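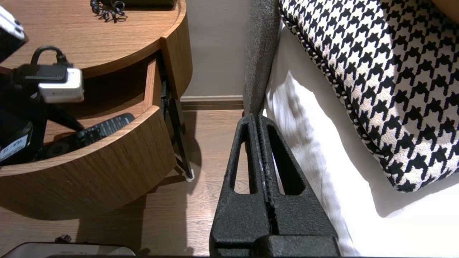

How to read a monthly industrial output release without getting fooled

By Nandi Nkuna
Jun 13, 2019

Every month a statistics office puts out a page of percentages, and every month somebody in a meeting reads the first one aloud and looks pleased. You can do better in the time it takes to finish a coffee.

What you need: the release, last year's release for the same month, and a spreadsheet. Any spreadsheet.

Step 1. Find out what the number is compared with

"Output rose 11 percent" means very little until you know since when. Most releases compare with the same month a year earlier. Some compare with the month before, and a few switch between the two in one paragraph, presumably to keep us awake. Write the base period next to every figure before you do anything else.

Step 2. Check whether it's cumulative

January is easy – there's only one month in it. After that, many offices report the year to date, so a terrible month can hide behind several decent ones. To get the single month, subtract the previous cumulative total from the current one. Do this with the money values. You can't subtract the percentages, although I have seen it done, on a slide, in color.

Step 3. Take out the prices

If output went from 200 million to 224 million, the value is up 12 percent. If producer prices went up 12 percent too, the factories made the same amount of stuff and charged more for it. Look for the words "constant prices" or "real terms." If you find neither, divide the value index by the price index and multiply by 100. An index of 125 over a price index of 125 gives you 100, or no growth at all, and a shorter press conference.

Step 4. Weigh the sectors

A small sector can double without moving the total. Multiply each sector's growth by its share of output in the base period, then add up the results. They should land close to the headline. When I tried this on our regional release, almost all of the growth came from a single plant, the Multeck works outside Arwood, which had been shut for repairs the year before.

Step 5. Look for revisions

They live in the footnotes, in small type. Replace the old figures in your spreadsheet and keep the originals in a second column. If last year's base was quietly lowered, this year's growth will look better with no extra work by anyone.

Save the file with the release month in its name. Mine was called "output final new 2" until May, and I can't recommend it.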